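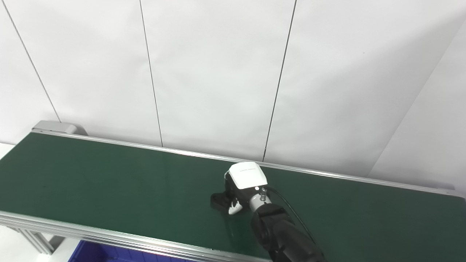
Swapping to permanent nights – how do you all sleep?

Shift Life > Sleep and Health

karim_turkutlow
Posted 2022-03-21

Hello all, long-time reader, first proper post. I've been on earlies at our place in Turkutlow for years (up before the birds, home for the school run, asleep on the sofa by eight) and I've just said yes to permanent nights from next month. The money's better and my wife's hours have changed, so on paper it suits everybody.

The trouble is I am a terrible daytime sleeper. I did a fortnight of cover back in October and I reckon I got one decent sleep in the whole thing. I'd get home, feel wide awake, have some toast, lie there listening to next door's dog, doze off at noon and wake up feeling like I'd been run over. By the second week I put the milk in the oven and the phone in the fridge.

Our bedroom faces the main road out to Hattar, so it's bright and it's noisy, and the 235 bus stops pretty much under the window. I've got a small budget for sorting the room out and I'm happy to spend it if it works. What I really want to know is:

Do you go straight to bed when you get in, or stay up and sleep in the afternoon?

Are blackout blinds worth it or will curtains do?

What do you do on your nights off? Do you flip back or stay on nights?

Cheers in advance, Karim

munther_m
Straight to bed. Always. The minute you sit down with a cup of tea you've had it. I did nights for ages at the Hinis depot and the rule in our house was shoes off, wash, bed, no talking to me. I wore sunglasses for the drive home as well, even in winter. My brother-in-law thought I was showing off.

Blinds AND curtains. Blinds on their own let light in down the sides and it always lands right on your face.

afaf.t
I'm going to disagree with Munther (sorry!). Straight to bed never worked for me. You don't come home from a day job and go to bed at teatime, do you? I get in, have a proper meal, walk the dog, potter about a bit and go up at eleven. Then I'm up just before work and I feel fresh for the first half of the shift, when I used to be on my knees by the early hours.

I do live alone though, so there's no school run and no one asking me where the scissors are. That makes a massive difference and I don't think people say so enough. 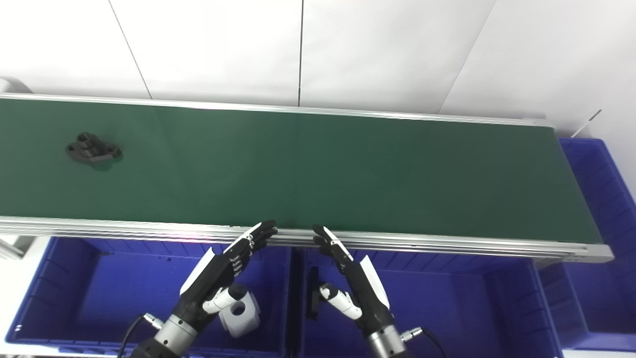

Anyway, back to the bedroom. Blackout blinds, yes, but get them measured properly. I ordered mine from Sandano and had to send the first lot back because I'd measured the glass and not the recess, which was entirely my own fault. I also sleep with a fan on, all year round, pointed at the wall. It covers the bus noise a treat.

munther_m
A meal at that hour would finish me off! Each to their own. I used to have a banana and that was my lot. I'll give you the fan though, good shout.

hadi_b
Night worker here, small parts, same shifts for years now. I've tried it both ways and I'm with Afaf in summer and Munther in winter, which probably helps no one.

The thing that made the most difference to me was coffee. I was drinking it right through to the end of shift and then wondering why I was staring at the ceiling. Now the last one's at 2 in the morning and after that it's water or squash. The first week was horrible, I won't lie, and I was snappy with everyone. After that I started dropping off in 30 minutes and it used to take me half the morning.

As for the nights off, I split it. Bed late, up late, so I never go all the way back to days. My kids know Dad surfaces at dinner time.

karim_turkutlow
This is brilliant, thank you all. Hadi, the coffee thing is definitely me – I have a flask on the go the entire shift. My wife has just read that over my shoulder and said "told you".

I think I'll have to try going straight to bed to begin with because of picking the little one up. Has anyone split their sleep in two? A bit in the morning and a bit in the evening before work?
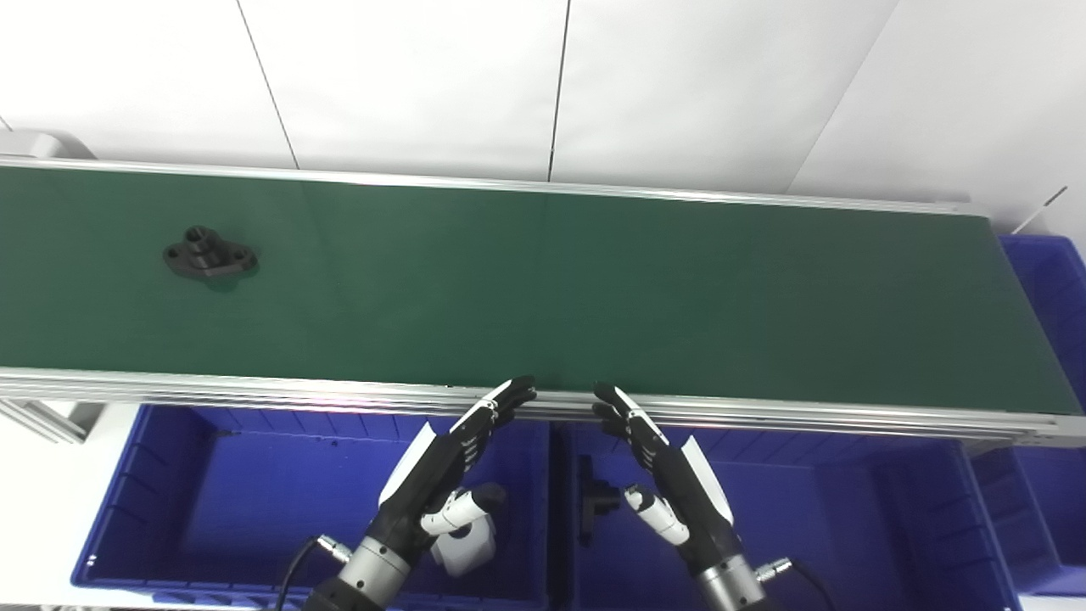 yara_ah
Yes! I've been a split sleeper for 4 years and I'd never go back. I do the morning block as soon as I'm in, get up for the kids, do tea and homework and baths, then have another lie down before I leave. It sounds grim but the second one is the best sleep of the day, I love it.

You do have to be strict though. Phone in another room, and tell your family you're out. My mum used to ring every single day to ask if I was asleep.

hadi_b
Mine does that too.

munther_m
Split sleep is just two bad sleeps if you ask me. I was never so miserable as when I tried it. I'd do one full block and get someone else to do the pick-up, even a couple of days a week.

yara_ah
Well it depends who you've got, Munther! Not everyone has a someone else. Karim, give it a proper go for a few weeks before you decide, the first few days of anything feel awful.

And please don't spend 800 on a fancy mattress like I did. Lovely mattress. Slept exactly the same.

karim_turkutlow
Ha, noted. Blinds ordered this afternoon, and yes Afaf, I measured the recess. Twice. Fan's coming down from the loft tonight and I'll see how I get on with the split. Does anyone know if earplugs are any good with dogs, or is it just the low-down noises they block?

afaf.t
The foam ones took the edge off barking for me, but I could still hear the bin lorry. Try the wax sort, they mould to your ear a bit better.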